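About Cullden
Reading time: 2 min

Cullden writes handling rules for robots that work with clothing and household textiles, and for the people who record the demonstrations those robots learn from. We publish the rules, train operators to follow them, and audit recordings against them. We do not build robots and we do not sell recordings.

The company started as the test group inside Graltirex. Our first written rule was a half-page note on where to grip a sleeve. It was passed between sites, edited by people who disagreed with it, and came back in 2 versions that contradicted each other. Sorting that out became the job. The group was set up as a separate company in April of the following year.

Our main publication is the Son handling code. It covers grip placement, garment layout, operator conduct in occupied homes, labeling, and rejection criteria. The current edition took effect on May 16, 2024 and replaces all earlier ones.
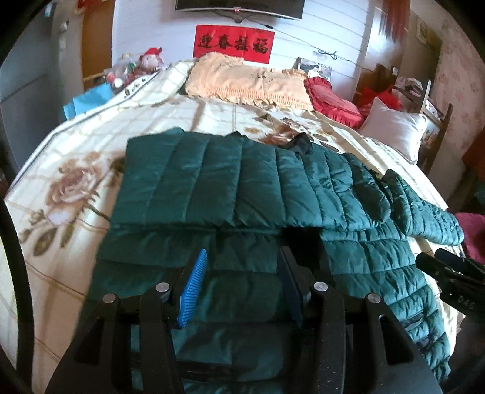
Quilted jacket on a bed, with two grippers.
Son Handling Code, lead author Ye-seo Kwak

Most of the code deals with ordinary rooms. A garment folded on a clean bench under even light is a poor guide to what a machine meets in a bedroom, where the bedspread has a pattern, the pillows stay where they are, and a quilted jacket does not lie flat. We therefore require a share of every project to be recorded in furnished rooms, under these conditions:

- The surface is left as the household keeps it. Operators may move an item that is fragile, sharp or private. They may not restyle the room.
- A garment is placed face-up or part-folded before the first grip, and the starting layout is written in the log.
- Grips on padded fabric are taken across a seam where possible. Pinching the fill between seams is allowed but must be labeled as such.
- Closures are treated as hard parts. Finger pads do not close on a zipper pull, a snap or a metal ring unless the task is to operate it.
- Pockets are checked by hand before work starts. An open pocket is recorded as open and left that way unless the task says otherwise.
- With two grippers in use, one holds and one moves. Both may move at once only in tasks marked for it.

Operators qualify on 20 garments, with no more than two rejected attempts in the full set. Requalification is required after a change of gripper type, finger pad or mounting. A change of operator glove also counts. We get more objections to the glove rule than to any other, and it stays in.

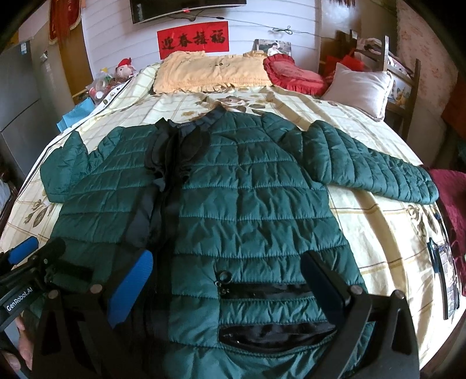
Quilted jacket, face-up start. Section 4, padded outerwear.

Padded outerwear has its own section for practical reasons. The material is slick, the channels compress under the pads, and a sleeve can shift when the body of the garment is lifted. The section sets a slower closing speed than the one for knits and asks for a pause after first contact. A recording without the pause is rejected even if the fold is good.

Audits are run by Hartmut Böttcher. His team draws a sample of about 800 recordings from each project and checks them against the log, the labels and the consent record for the room. Findings are graded minor, major or void. A void finding removes the whole session. Clients receive the graded list and the reviewer's notes at the same time, and we do not negotiate grades before release.

Framed photographs, calendars and papers often appear in furnished rooms. The consent form names them separately, and a household can have them covered, removed or blurred later. Requests go to the audit team and are logged on the day they arrive.

Hotness, our smaller code, covers irons, steamers and dryers. It is in draft and open for comment. Comments should cite the clause number and propose replacement wording. We read general remarks too, but they are not tracked.

Past editions of both codes are kept on file and can be requested by edition number.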